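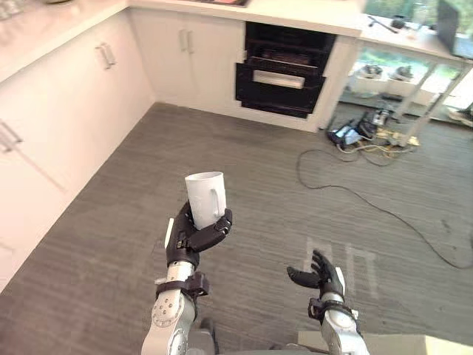 Ledar Word List, version 2

A small list of kitchen and household words in the Ralerbridge dialect, with English meanings. It has 144 entries, and 36 of them also have a sample sentence.

Files
words.csv — the main list
notes.txt — spelling rules

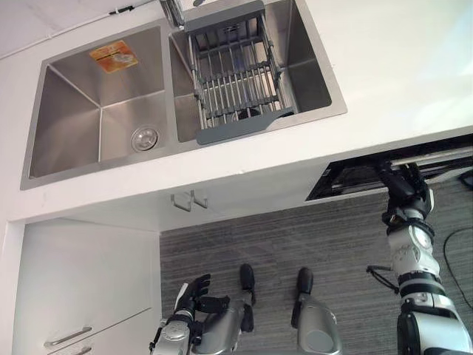
Cososer Language Club, Ralerbridge

The words for sink, cup and drying rack have more than one spelling. We kept all of them. Please do not merge the rows, the older form is always first.

Last update: June 10, 2026
Corrections: Ryszard Brzozowska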